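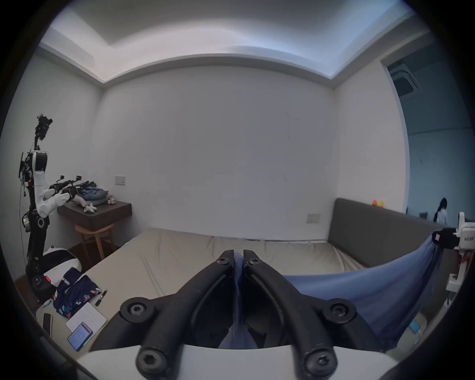
Gudrun Hägglund asked on the ticket whether we could hold the order at two pairs of grippers and put the rest of the money into spare fingers.

Short answer: yes for this budget, no for the next one.

Ticket: Gripper purchase, Tusolby room
Status: open, waiting on quote
Priority: normal

Log

Went through the parts shelf. We have 9 spare finger screws and no spare fingers. One worn finger takes a pair out of use until the Olten store ships, and the last shipment took 26 days.

Asked Xenos for a price on three pairs instead of two. They will only quote the third pair with the service plan included. Told them to send both versions.
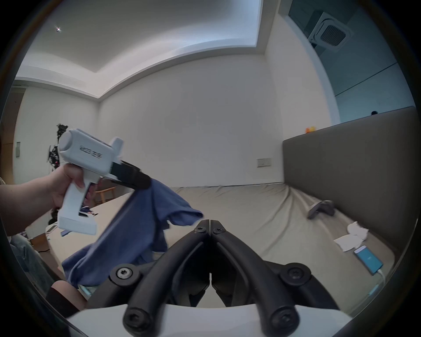 The service plan covers the jaws and the housings but leaves out batteries and cables, so those need their own line in the budget. Drelosora sells the cables separately – cheaper, but the minimum order is more than we would use in a year.

Plan for now: two pairs, four spare fingers, one box of screws. The third pair moves to the June request. Garment folding is the only job booked until then and two pairs will cover it.

Still needed: written quote from Xenos, shipping cost from Olten, and Gudrun's OK on the cable line.

Ticket stays open until the quote is attached.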